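Gripper Trials at Plekum: Clearing a Table with Two Arms

November – by the Plekum workshop team
2 min read

For this month we compared two sets of fingers on our pair of arms. The first set is the standard one from Windon, and the second was made for us by a small shop, Prirnico. The task was simple to explain: take the rubbish from a table and put it in the bin.

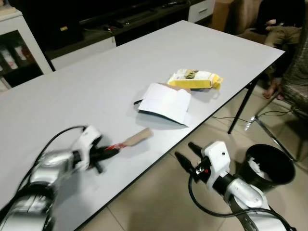 We made 439 attempts in total, and in 399 of them the object was lifted on the first try. I was happy with this number, but it hides big differences between the objects. Long and thin things were much easier than I expected. Flat and light things were not.

A few words about each kind of object.

Sticks and tubes. The best results came when the fingers closed near one end, but then the other end swings a lot during the lift. We reduced the speed of the wrist and it became better.

Folded paper. The Windon fingers push it away if they arrive too low. With Prirnico fingers we could start from higher – the tips are thinner and they go under the fold.

Snack packages. Over 176 attempts were spent only on these. A crinkled end is a good place to hold. The smooth middle part is a bad place, and the camera on the head often chose exactly the middle.

The controller is the same Chaiyaporn unit that we used in spring, with new settings for the closing force. It still has a short delay between the left and the right arm, and I did not find the cause yet.

Next we will repeat the paper test with softer tips. If you have used Prirnico fingers for longer than we did, please write to us how fast the tips wear out.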